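Flukex wrapping kit for bowls and small breakables

I wrap a lot of crockery. Between the shop orders and what Pierina Villa brings me from her market stall, I can get through 40 parcels before the kettle goes on a second time, and I've become very fussy about what's on my table. So we've put together a kit of the bits I use myself, and it's now on the Pellegrini page along with everything else.

What you get:
Small-bubble wrap, cut into 20 flat sheets
A weighted tape dispenser
Two rolls of tape to fit it
A pack of tan paper sheets for lining bowls

Item number 2048, in stock at Jalldale.

I went for ready-cut sheets because I can't bear wrestling with a great big roll (mine always ended up on the floor). One sheet does a rice bowl or a scent bottle with enough left over to fold in at the top. For a wide serving bowl, use two and cross them over.
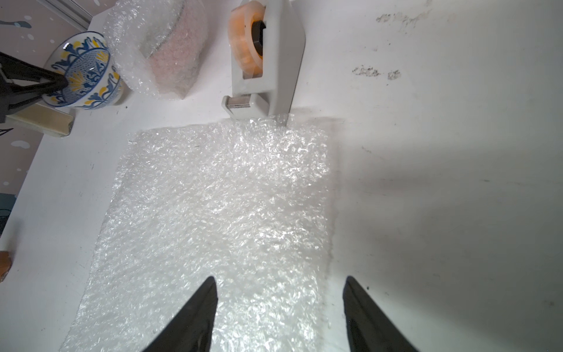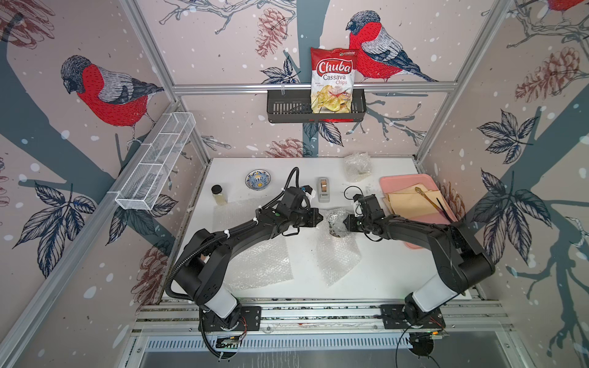

Bubble wrap going to work, and three of the painted bowls in the last one:
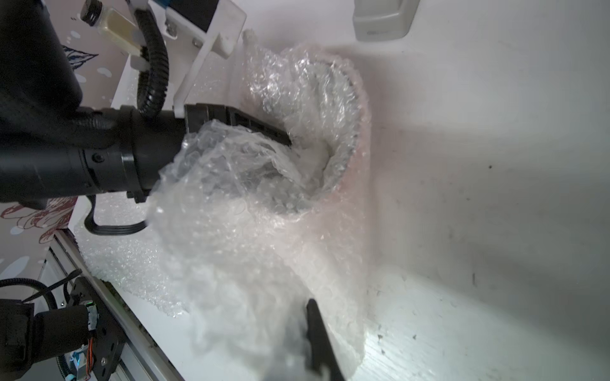
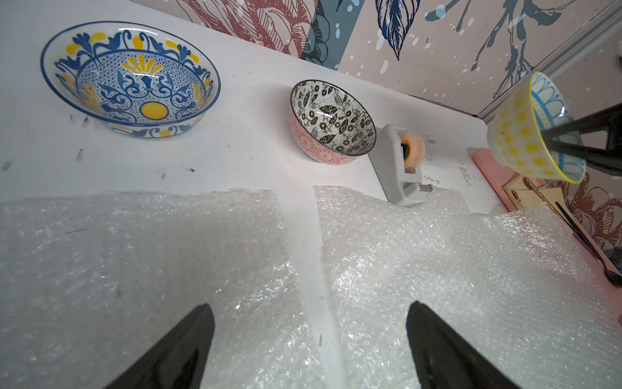
Now, which way up do the bubbles go? I get asked this all the time! I put them facing in, towards the glaze, and I've done it like that for years. Pierina does hers facing out and we've agreed to stop discussing it. What I would say is pad the inside of the bowl first. Scrunch up a sheet of the paper, pop it in the hollow, then bring the bubble wrap up over the rim and tape it to itself. Don't let the tape touch any gold or hand-painted edges, please, I learnt that one on a very nice Stastero saucer and I'm still cross about it.

The dispenser is the part I'd buy again on its own. It has enough weight in the base that you can pull tape with one hand while the other keeps hold of the parcel, and the teeth give a clean tear. Do mind your knuckles when you change the roll, they're properly sharp. It takes the ordinary clear tape and the brown parcel sort, so you can use up whatever's in the drawer.

Bubble wrap sheets can be used again and again if you peel the tape off slowly. I keep my old ones flat under the table and use the tired ones for filling gaps in the box.

If you're posting glass, give it two layers and a snug box, and leave nothing rattling. Kit orders placed before midday go out the same afternoon. For larger amounts (we do a box of 100 sheets as well, without the dispenser) drop me a line through the contact page and I'll work out the postage for you.

Rebecca Pellegrini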